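Chapter 3
Frames and Steering Geometry

A custom motorcycle can be painted, plated and upholstered in any way its owner likes, but it will steer the way its frame tells it to. This chapter deals with the measurements that decide how a motorcycle turns, how steady it feels in a straight line, and how much effort the rider needs at the handlebars. Engines were covered in Chapter 2 and will come up again only where their weight matters.

The first measurement is rake, the angle of the steering head away from vertical. The second is trail, the distance along the ground between the point where the steering axis would meet the road and the point where the front tire touches it. Wheelbase, the distance between the two axles, is the third. Builders often talk about rake alone, probably because it is the one that shows from across a parking lot. Trail has more effect on how the machine feels.

Take the long-fork bike that Ravindran Varghese built in Gulldale. He cut the steering head and pulled it forward, kept the stock triple clamps, and ended up with far more trail than the donor machine had. On the highway it tracked well. At walking speed the front wheel flopped to one side, and his customer, Chaimae Abdel Rahman, dropped it twice in her own driveway. Varghese later fitted clamps with more offset, which brought the trail back down without changing the look of the bike. We will work through the arithmetic in Section 3.2. 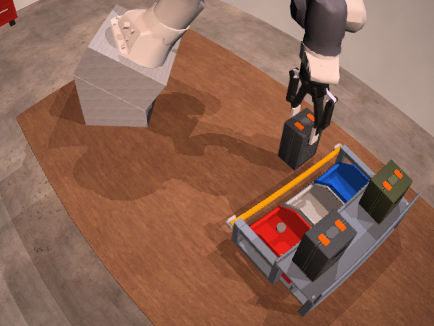
Measuring a frame begins with a flat surface and a way to hold the work still. Large shops use a steel jig bolted to the floor. Small ones use whatever is stiff and level, and for loose brackets and light parts a sturdy level table will do. A whole frame needs more support than that. The steering head must be held so that it cannot twist while the neck is being tacked - a small error there becomes a large one at the axle.

Before going on, readers should be able to use a protractor, a plumb line and a steel rule, and should know the tangent and cosine of an angle. Oluwaseun Usman's notes on frame alignment, reprinted at the end of the chapter, assume the same.

Section 3.1 defines rake and trail and shows how to measure both on a finished motorcycle with the rider seated.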